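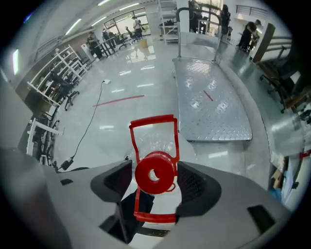
Red wire frame with a roll of red tape and a clear bag held in the hand-held gripper, work floor at Istska, mid-morning.

Visit report: the Dorico handling study at Istska

14 shares | 3 comments

Istska opens its manipulation lab to outside visitors in February, and I went along for the morning session. My interest was narrow. The group has been working on a question that matters to anyone who trains robot policies from human demonstrations: how much of the data should come from the start of a task, and how much from the awkward part in the middle, where the object is already in the hand and something has to be corrected. Their project on this is called Dorico. What follows is a summary of what I was told and shown, with a few remarks of my own at the end.

The building is a converted workshop with a pale tiled floor and large windows along the far wall. Desks, racks and demonstration space share one room. People get on with their work around the visitors, and we were asked only to stay off the tape lines.

The method

Demonstrations are recorded with hand-held grippers. The operator carries the gripper to the object, closes the two fingers on it and completes the task. A wide-angle camera on the gripper body records the view past the fingers. The same finger geometry is used on the robot arm at test time, so the policy sees much the same thing between the fingers in both cases.

The usual practice is to record each task from beginning to end and to train on the whole recording. The Dorico group argues that this spends most of the data on the approach, which the policy learns early, and too little on the contact phase, which it learns late or badly. In their recordings of a typical pick-and-place task, the gripper is in free space for the greater part of the time.

Their alternative is to record two sets. The first is a base set of full demonstrations. The second is a set of short segments that begin with the object already grasped, often in a poor position: held too near the tip, tilted, or with packaging caught between the finger and the object. The operator starts from that state and recovers. These segments are called restarts in the lab's notes.

The base set for each task is 900 full demonstrations. The restart set is 200 segments. A comparison policy is trained on full demonstrations only, with the total recording time matched, so that the restart policy has no advantage in hours of data. I asked whether the matching was by time or by number of frames after filtering. It is by time before filtering, and the filter is the same for both.

Objects

The objects are chosen for being inconvenient. Tape in a wire holder is a good case. The holder is an open loop, so there is little for the fingers to close on, and a clear plastic bag over part of it adds a soft layer that moves independently of the rest. Clear film is also hard on the vision side, as its appearance depends mostly on what light it happens to catch. The windows and the ceiling fittings at Istska supply plenty of that, and the group has made no attempt to screen them.

The other tasks on the list were bottle caps, folded cloth and small cartons. Handovers between two grippers were dropped from the study early on, after the operators could not agree on what should count as a recovery.

Evaluation

Each policy is run 20 times per task and per condition. There are 2 conditions. In the first, the object is placed normally and the robot performs the task from the beginning. In the second, an experimenter puts the object into the open fingers in a bad position and the robot starts from there.

In the first condition the two policies were close, and the group does not claim a difference. In the second, the restart policy did clearly better on the tape holder and the cartons, slightly better on the bottle caps, and no better on cloth. I was shown the curves on a screen but was not given a copy, so I will not quote rates from memory.

The cloth result is the one I would like to see followed up. The explanation offered was that cloth has no single bad grasp. A bottle cap can be tilted one way or the other, and a modest number of segments will cover both. Cloth can be wrong in more ways than the restart set contains. This is plausible, but it was not tested. A larger restart set for cloth alone would settle it and would not take long to record.

The Liew baseline

Part of the session was given to a comparison with the Liew scheme, in which failures are collected by letting the robot run and having a person take over when it goes wrong. This gives corrections from states the policy really reaches. The cost is robot time, and at Istska the arm is shared with other projects.

Dorico trades that realism for speed. The operator has to imagine the bad states - and may imagine the wrong ones. The group is open about this. In an early round, operators produced plenty of tilted grasps and very few in which the bag was pinched, although pinching was the more common failure on the robot. A prompt sheet now lists the starting states to be covered. It was drawn up from logged failures, so some robot time is still needed.

Hardware

The grippers come from a small supplier, Gutlow, with the finger pads changed by the lab. Worn pads are replaced between tasks and never during one. I asked whether pad wear was logged. It is not at present.

Remarks

The matched-time comparison is fair and the claim is modest. My main reservation is that 20 runs per cell will not support the smaller differences, and the bottle cap result in particular should be treated as open. I would also have liked a third policy trained on full demonstrations with the approach simply cut short. Without it, one cannot tell whether the gain comes from the bad starting states or merely from a higher share of contact data. I was told that this run is planned.

The afternoon session covers calibration and repeats none of the above. Visitors going to both should note that the lab closes over lunch and bags cannot be left inside.

3 comments | Share this report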